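3.2 Stock and returns

The sample covers 166 small sellers of hats and knitwear who listed goods on Vinano in March. Of the 721 items they offered, 4 were withdrawn before sale. Verschueren defines a return as any item sent back unworn, and we use the same rule.

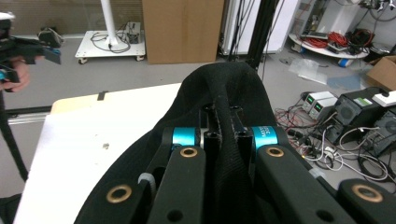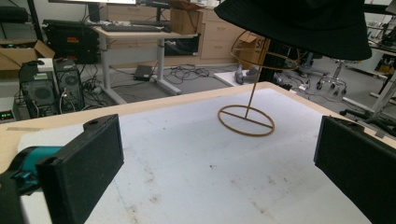
Figure 2. Black ribbed fabric (first) and a black bucket hat on a wire stand (second).

Sellers who gave measurements had fewer returns — mostly in hats, where size labels differ between makers. Price had little effect once size was controlled for.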